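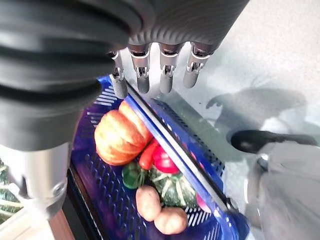
Plirkside Kitchen Store: Baskets and Bins

Gallery 4 of the storage pages. Text by Visitación Cifuentes, layout by Bonifacio Tejada. Last revised in August.

The entries in this gallery cover open plastic baskets used for holding vegetables between delivery and prep. Closed tubs, crates and bags have their own pages. The notes deal with airflow, drainage, loading and cleaning. Prices are left out because the supplier list changes too often to keep them current here.

Blue basket, vegetables loaded
Perforated plastic. The sides have rows of small rectangular slots and the floor is a grid of oval holes. A long bar runs across the basket, with the vegetables on one side of it and a narrower section on the other that is mostly empty.

Slots and floor holes
Side slots let air pass through the load. Floor holes let rinse water out, so a basket that has just been rinsed should stand on a rack or a drain tray and not flat on the table. Small items can work into either type of opening. Peas, loose garlic cloves and trimmed radishes go in a solid tub.

Loading
Heavy roots first, softer items on top. Stop below the rim if baskets are going to be stacked. The working limit in this store is 13 pounds per basket. Anything over that gets split in two, including the Friday delivery, which tends to arrive overfilled.

Temperature
The vegetable shelf is held at 40 degrees Fahrenheit. Potatoes, onions and winter squash are kept off that shelf and go to the dry room. Tomatoes stay at room temperature until cut.

Cleaning
Empty the basket fully, knock out loose soil, then rinse from the outside in so that debris is pushed clear of the slots. Wash with warm water and the Zoubi dish liquid, using the narrow brush for the floor holes. Rinse again and dry upside down. Do not use the metal scraper. It raises burrs along the slot edges and these catch on leaves.

Labels
Tie-on tags only. Adhesive labels leave a residue that holds dirt. Tags are kept in the drawer under the Lastach scale, along with the grease pencils. Write the item and the time it came in, and remove the tag when the basket is emptied.

Replacement
Retire a basket when the rim is cracked or the floor sags under load. Inventory at the last check was 49 baskets in all sizes. Requests for more go to Esperanza Cifuentes.

Next gallery: Lidded tubs
Previous gallery: Wire shelving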